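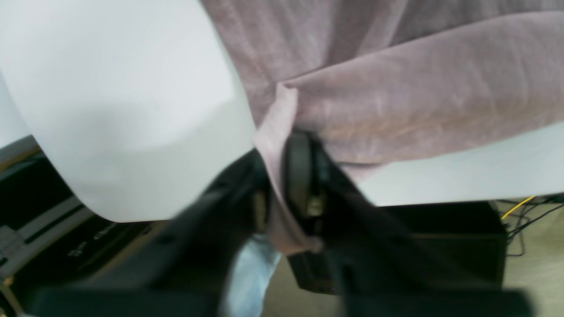

Home & Mending

Every April I pull the table linens out of the hall chest, and every April I find that the folds have set themselves so deeply that no amount of shaking will coax them out. My grandmother's answer was to roll everything around a cardboard tube, and I ignored her for 10 years out of pure stubbornness (sorry, Grandma!). Well, I have finally come around, and I am so pleased with the results that I've been telling everyone who stands still long enough.

Lena Rutkowska, who ran our hemming afternoon last spring, suggested slipping a sheet of acid-free tissue between the layers as you roll, and that has made a real difference with the older napkins. She also washes a new cloth twice before she cuts it — I used to skip this, and I have a runner that shrank by 2 inches to show for it. Cotton and linen both seem to draw up most in that first wash, so please be patient and let it dry all the way before you get the scissors out.

We'll be hemming again this month at the Kurkitz Room, starting at 7 in the evening and finishing by 9. Bring any cloth you like, your own thread, and a thimble if you use one. Devendra Khurana has kindly offered to bring his iron and the long board, and there will be tea and something sweet, as always.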